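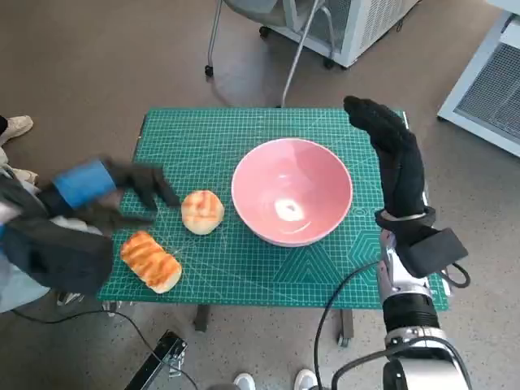
Home Trip Reports Charter Basics Open Days Contact

I've booked seats on small planes for years and never once seen where they sleep, so when Camine Air Charter threw open its hangar at Lumness Field on 7 January 2023, I was in the car before breakfast. Gate opened at ten and there was already a line (mostly dads, plus one very well-behaved beagle).

They had 4 aircraft out. The light jet got all the attention, but my favorite was the old turboprop parked behind it, which can land on an 800-meter strip and has the comfiest seats of the bunch! The cabin is lower than you'd think. I bumped my head twice, once getting in and once telling somebody else to watch theirs.

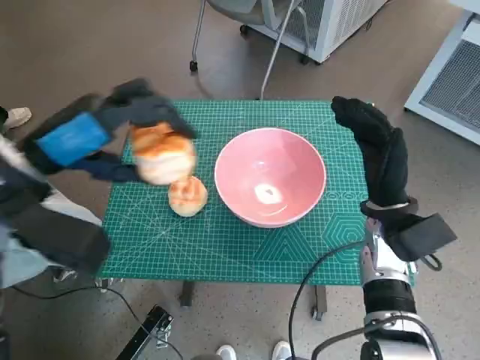
Catering was the part I'd been curious about. On a short hop you don't get a galley, you get a drawer and a coffee flask, and the crew orders the food from a bakery called Hjaltadóttir the night before. Glossy golden rolls and a pink bowl, that's my kind of in-flight menu, and I'd take it over a foil tray any day. Hot meals can be arranged on the bigger jet if you ask when you book.

The pricing talk ran 60 minutes and could have been half that. Still, I learned that empty return legs go up on the Dranduvwood board six days ahead, and that you can haggle a little on the last day. Parking was free, the restrooms were a hike. They're doing another one in February, with the simulator running this time, and I've already put my name down.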